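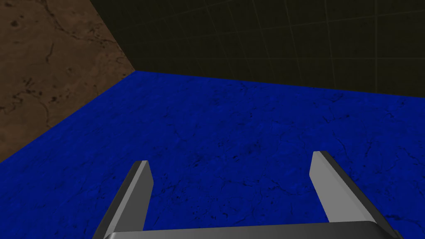
Balance and recall pilot, Harna room
June 24, 2025

Present: me (Serpil Tatlı), Kevser, Ozan for the first half. Sigrún joined by phone for the timing question.

Ran the last of the baseline visits this morning. That makes 13 people through the full set: consent, health form, word list, trail test, step test, balance board, delayed recall. Two more are booked, which gets us to the 15 we said we wanted before the walking classes start. If both come we can close baseline this week and I can stop moving the exercise mats every evening.

Notes from today's visit. Participant came in well rested by her own account, had coffee at breakfast, no new medicines. Blood pressure was a bit high on the first reading, so she sat quietly and Kevser took it again. The second reading was fine and we went on. Both readings are on the sheet. Please write down both when this happens. On two of the older sheets there is only one number and I can't tell if it was the first or the second.

Word list went smoothly. The delay before recall is supposed to be filled with the health form and the trail test, and nothing with words in it. Today she started telling Kevser about a crossword she had been stuck on, and Kevser let her talk for a minute before steering back to the form. I don't think it matters for one person but I have put a mark next to her recall score.

Step test: we used the low step. The metronome on the old phone drifts when the battery saver comes on. Ozan noticed it because he was tapping along with his foot and ended up ahead of it. We swapped to the wall clock and his counting for that trial, then did it again after a rest with the battery saver off. Keeping the second trial. I want to go back through the earlier step tests and see if anyone's count looks odd, though I'm not sure we would be able to tell.

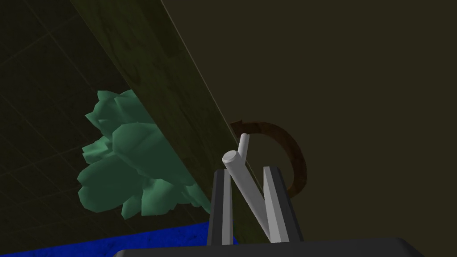
Gripper, board and curved arrow, simulated view.

Timing question (call with Sigrún). She thinks the delay before recall should be measured from the end of the last reading of the list. I have been measuring it from the start. With slow readers the difference is long enough to care about. We agreed:

- Measure from the end of the last reading, starting with the next visit.
- I go back to the log and work out the end time for the earlier visits. Start time and list duration are both written down, so this should be possible for everyone.
- Report the delay as a real number in the table. The protocol just says "after a delay" and Sigrún wants that fixed too.

She also asked again about the comparison group. The plan is still that half go into the walking class at Stockdale and half get the stretching class in the same building, same length, same teacher. Aslı is teaching both. Sigrún's worry is that people will talk to each other in the lobby and figure out which group is which. My view is that they will know anyway, as one group walks and the other doesn't. What we can do is keep the testers from knowing. That means Kevser and Ozan shouldn't see the class lists, and I should move them off the shared drive today. (Done, 4 pm. They are in my folder and Aslı's only.)

Activity trackers. Ten of the Clarer wristbands are charged and labeled. The rest of the order hasn't come. I wrote to the supplier and got an automatic reply. If they don't arrive in time we could have people wear them in turns, but then the weeks don't line up between people and I would have to explain that in every table. I would sooner start a little late.

One of the charged bands lost its pairing overnight. Paired it again, left it on the desk, and it was fine after lunch. Ozan wore it up and down the stairs for 10 minutes and the step count was close to his own count. He says he lost track once near the top.

Sleep diary. The paper version has a box for naps that people fill in with a yes or a time or both. Kevser redrew the page with two boxes. Old pages are in the blue folder, don't hand those out.

Reading: Aslı passed on a review of walking studies in older adults with mild memory complaints. Mixed results. The trials with longer programs tended to report more change on the trail test than on word recall, but the programs were all different, and several had people drop out without saying why. We should ask for a reason when someone leaves, if they are willing to give one, and there is no line for this on our form. Added one.

Tudis scoring sheet: version 2 is the right one. Version 1 adds the practice item to the total. I rescored everyone from the paper copies and the totals now match except for one person, where I can't read a digit. Asked Kevser, she thinks it is a 1.

To do:
- Confirm the two remaining visits by phone
- End times for the earlier word lists
- Batteries for the blood pressure cuff
- Ask Aslı if the Stockdale hall is free through August
- Tape on the floor by the balance board is lifting again, redo it before the next visit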